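A Saturday at the Plargate open day

I nearly didn't go, if I'm truthful. It was raining sideways, the number 2 bus only goes as far as the retail park, and an open day at a packing and sorting firm isn't most people's idea of a weekend treat. But I've walked past the Prosadier building in Plargate for years wondering what goes on in there, and they'd promised bacon rolls, so off I went with my hood up.

First surprise: it was packed! More than 100 people in the canteen by ten o'clock, a lot of them families of the staff, and children absolutely everywhere. We were given hi-vis vests (mine came down to my knees) and split into groups, and ours was taken round by a woman from the day shift who had clearly been told to keep to a script and gave up on it after five minutes, thank goodness.

Prosadier does the fiddly end of things. Other firms send in mixed stock, returns and oddments, and it all gets sorted, checked, bagged and sent out again. Stationery, cleaning bits, garden bits, craft supplies. The store room has 2598 bins in it, each with a handwritten label, and our guide reckoned she could find most of them with the lights off. I believed her.

What I really wanted to see was the robots, which came in last November and which half of Plargate has had an opinion on ever since. I'd imagined great big orange things behind a cage, the sort you see welding cars. They're much smaller than that! Arms that work in pairs, with grippers like a pair of blunt black fingers, and the jobs they're given are the jobs everyone's nan would call "just tidying". Picking up small stationery. Putting a brush back where it lives. The stationery was my favourite, because I've spent whole winters of my life picking paper clips and the like out of trays for a mail order firm, and I know exactly what it does to your thumbs.
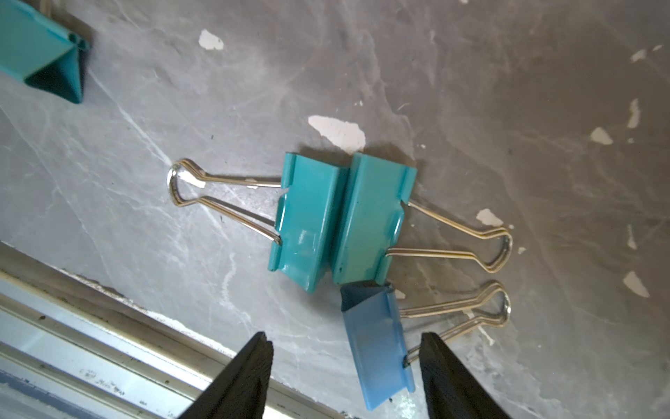 My thumbs are fine, thanks, said a voice behind me, it's my back that wants a robot. Everybody laughed, but the man carried on quite seriously. He'd done eleven-hour shifts on the small parts bench, he said, and what wore him out was leaning over it. If a machine took the bench and left him the lifting, he'd be worse off than before, and had anyone thought of that?

A fair question, and our guide didn't duck it. When the arms arrived, the first plan was to move the bench people over to goods-in, where it's all boxes and pallets. It lasted a fortnight. People went home aching, two of them asked to go back, and the shift leads had to sit down and redraw the rota. Now everyone changes jobs through the day, and goods-in has a lift table from a supplier called Braltetti, which got a much bigger cheer from the staff in our group than any of the clever stuff.

The other change is that some of the old bench hands now look after the arms. They set out the items, watch what happens, write down what went wrong and put things straight again. One of them told me it was like minding a very slow toddler. She gets a bit more an hour for it, though she said the training was rushed and she'd learnt more from pressing buttons than from the folder she was given. The folder has 127 pages. She had it propping up a fan.

I hadn't expected there to be so much variety in what they try out, either. I had pictured one item, one conveyor, over and over until home time, and instead it's household things as well as office things, with the layouts changed about. 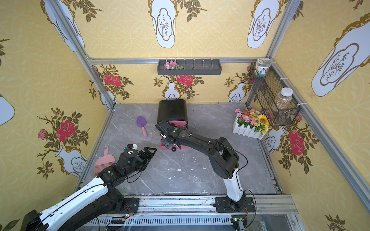

Anyway, by then it was getting on for noon and our group had started to drift in the direction of the bacon rolls. I hung back to ask about jobs, which seemed to me the thing people had come to hear and were too polite to bring up. I was told that nobody on the permanent staff had been let go. The agency workers are another matter. There used to be a good number brought in before Christmas, and last year there were fewer. I know a few people who relied on those weeks for presents and the gas bill, and I'd have liked to hear a manager talk about it in front of the whole canteen.

We did get a talk from a manager, about Effiong, which is the name of the new stock system and not a person, as I'd thought for a good ten minutes. It tells you which bin to walk to and in what order. The younger staff like it. The older ones say it sends you the long way round past the loading doors, in the cold, and several of them have gone back to doing it from memory and ticking the screen afterwards.

Would I go again? Yes, like a shot. Wear proper shoes, because the floor by the loading doors is slippery and they will turn you back at the door in sandals (I saw it happen). Get there before ten if you want a seat. The rolls were two pounds, brown sauce included, and the tea was free.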